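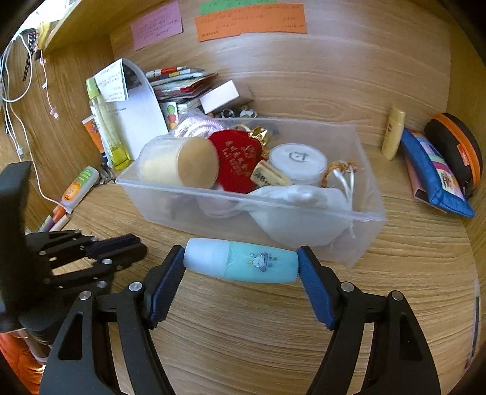

## 2. Hanging and loading the cabinet

This section covers the Holtine wall cabinet in both widths. If you bought the floor-standing version, skip to the section on leveling feet. You will need a drill, a spirit level, a pencil and the screw bag marked W. Have a second person ready for steps 5 and 6.

### Before you start

Check the wall. The screws in bag W are for wood studs and solid masonry only. For drywall with no stud behind it, buy hollow-wall anchors rated for the full load of the cabinet and its contents. Old plaster can look sound and still crumble, so drill a test hole where the cabinet will cover it.

**Caution:** Do not drill directly above or below an outlet or switch. Cables usually run straight up or down from these.

### Mounting the rail

1. Take the doors off. Press the tab on each hinge and lift the door away. Stand the doors on a blanket with the hinge side up.
2. Hold the steel rail against the wall at the height you want. Keep at least 11 inches between the rail and the ceiling.
3. Set the level on top of the rail and mark the holes. At least 2 of them must land on studs.
4. Drill the pilot holes and fasten the rail. Tighten the screws by hand at the end. A drill on high torque will strip the slots.
5. Lift the cabinet and tilt the top toward the wall until both hooks drop over the rail. You should feel each one seat.
6. Push the bottom edge flat to the wall. If it will not go flat, one hook is still riding on top of the rail. Lift off and try again.
7. Drive the safety screw through the lower back panel. It must be fitted even when the cabinet feels firm without it.
8. Rehang the doors. Turn the front hinge screw to move a door left or right, and the rear one to move it in or out.

**Note:** The Moreira rail supplied with older cabinets has a different hook spacing. Don't reuse it.

### Shelves

Push the pins all the way in, then lay the shelf on them with the finished edge toward you. Four pins per shelf. Wiso pins have a rubber sleeve that can roll back as the shelf slides over it; if the shelf rocks, take it out and look at the sleeves.

Put heavy items on the bottom panel. Small bottles and tubes do better on the upper shelf, standing up with the caps closed tight. Wipe up oils and liquid soap the same day. The finish resists water, but it will mark if a spill sits.

Leave the cabinet empty for 30 minutes after mounting, then check the rail screws again.
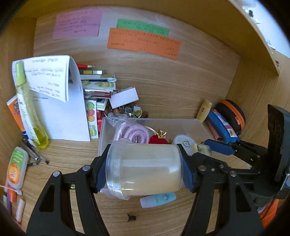 Page 11

### Notes and labels inside the cabinet

Paper notes may be stuck to the inside walls. Use ones with low-tack adhesive, and replace them when the corners curl. Packing tape and foam pads can pull the finish off when removed. For anything permanent, use thumbtacks in the side panels, never in the back panel next to the safety screw.

Jars with wide mouths should be stored with their lids on. If a lid is missing, use the jar for dry items only.

### Care

- Dust with a dry cloth. Wash with mild soap once a month.
- No bleach, no scouring powder.
- Check the safety screw every March, or after moving anything heavy in or out.
- A squeaking hinge needs one drop of light oil on the pivot. Close the door a few times and wipe off the excess.

### Missing parts

Look inside the foam corners first, as the pin bag often ends up there. If it isn't in the box, write to Sisimex parts service, attention Lise Leclerc, with the number printed on the underside of the bottom panel. Rails are stock item 200. Replacement doors are made to order.

Text revised by Gaétan Poirier, May 4, 2024.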